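Learning a language after work

Riltura — The evening classes at Clultis start at half past six, when most of the shops on the street have already closed. The woman who runs the school used to teach French at a secondary school. She left two years ago and opened Clultis above a bakery, with a loan from her brother and a pile of second-hand textbooks.

"I liked teaching children, but I was tired of the marking and the meetings," she said over coffee in the office, shortly before the first class. "I wanted to teach people who had picked it for themselves."

The school offers French, Portuguese and Italian. There are 77 people on the books this term, most of them beginners. A class can have up to 17 students, though she prefers them smaller and has turned people away from the Portuguese course when it got too noisy to hear anyone's vowels.

Portuguese is the busiest of the three. She puts that down to the Cunha factory on the edge of town, which took on staff from Lisbon and Porto and has changed the area more than people expected.

"You get neighbours who want to say good morning properly," she said. "You get people who have married into a family and are sick of smiling through Sunday lunch. One man told me his mother-in-law talks to him for an hour at a time and he has been answering yes to everything."

Her oldest student is a retired bus driver who took up Italian after his wife died. He writes every new word on a card and keeps the cards in a tobacco tin. She said his grammar is better than hers was at university and his accent is terrible, and that he knows both of these things.

She does not believe that adults are bad at languages. Adults are bad at sounding foolish, she said, and a good part of the first month goes on getting past that. Students are asked to speak in the first ten minutes of the first lesson, even if it is only their name and what they had for breakfast.

"If they leave it until week three they never do it. They sit there with lovely notes."
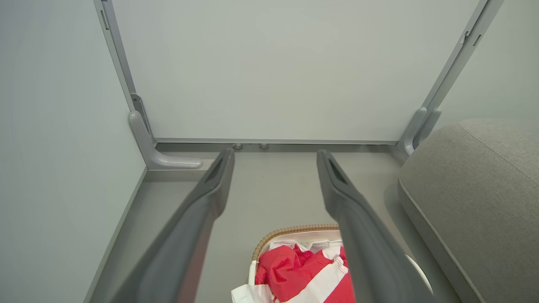

A panel in its light grey metal frame.

Homework is short. She asks for a quarter of an hour a day and would be happy with ten minutes. The students who try to do everything at the weekend fall behind, in her experience, and then stop coming and feel bad about it.

She is less strict about apps than some teachers. Plenty of her students use them on the train and she has no quarrel with that. What they miss, she said, is the moment when the other person says something you had not prepared for. To deal with this she runs a session once a month where nobody is allowed a book. People order a meal, complain about a hotel room or report a lost suitcase, and the teacher playing the waiter or the clerk is told to be difficult.

"I had a student who went to Naples and really did lose her suitcase," she said. "She rang me from the airport, delighted. I asked if she had got the case back and she said no, but they had understood every word."

Money is a worry. Rent went up in December and she held the fees where they were, which she now thinks was a mistake. They will rise next term. She earns less than she did as a schoolteacher and works two evenings more than she meant to. The Italian teacher is part-time and has been offered hours at Pasine, a bigger school in the city with its own library and a proper staff room.

"I can't match it. I told her to take it if she wants it, and I meant it, but I'd be sorry."

If the Italian teacher goes, she will cover the beginners herself and look for someone to take the advanced group. Her own Italian would not stretch to it. She has thought about adding German, after several requests, and about a Saturday morning class for parents and children together.

By twenty past six the first students were coming up the stairs with their coats still on, and one of them had brought a bag of rolls from the bakery below. She finished her coffee and went to look for a board pen that worked.

Enrolment for next term opens at the end of the month. Beginners can sit in on one lesson free of charge before they sign up.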